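Hard Water and Descaling: Notes for Tenants of the Grivis Building

April 14, 2022

The water supplied to the Grivis building was tested again this month. The result was 257 milligrams per liter of dissolved calcium carbonate, which places it in the very hard range. The previous reading was slightly lower, but the difference is too small to change any of the advice given last year.

Hard water is safe to drink. The trouble it causes is mechanical. When the water is heated or left to dry, calcium carbonate comes out of solution and forms scale on whatever surface is nearest. Kettles, faucet aerators and shower heads collect it first. Water heaters collect the most, and a layer on the heating element slows the transfer of heat and shortens the life of the part.

The softener in the basement is a Vamton unit with a single resin tank. It treats the hot supply only – the cold line to the kitchens has never been connected to it. The tank regenerates every 14 days, overnight, and hot water pressure may drop during the cycle. Salt is topped up by building staff. Tenants should not add salt themselves, as mixing pellet and block types can leave a crust above the water line and stop the brine from forming.

For faucets, unscrew the aerator and soak it in plain white vinegar for an hour, then brush the screen with an old toothbrush. Rinse well before refitting. Do not use vinegar on natural stone, and do not leave it standing on chrome. Citric acid powder works faster and has less smell. Never combine either one with bleach.

Stainless steel sinks need less work than most people give them. Wipe the basin dry after the last use of the day and scale has little chance to form. Where a white film is already present, a cloth dampened with diluted vinegar will lift it. Rub along the grain of the steel. Steel wool leaves iron particles behind, and these rust.

Replacement aerators are available at the front desk. The Grinix model fits all kitchen faucets installed after the refit; older faucets on the Hoàng wing take a smaller thread, so bring the old part along when asking for a new one.
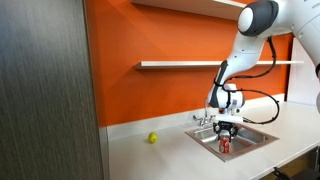
Dishwashers with a built-in softener should be set to the highest hardness level. The setting is usually found in the service menu and goes back to the default after a full reset, so check it again if the machine has been repaired.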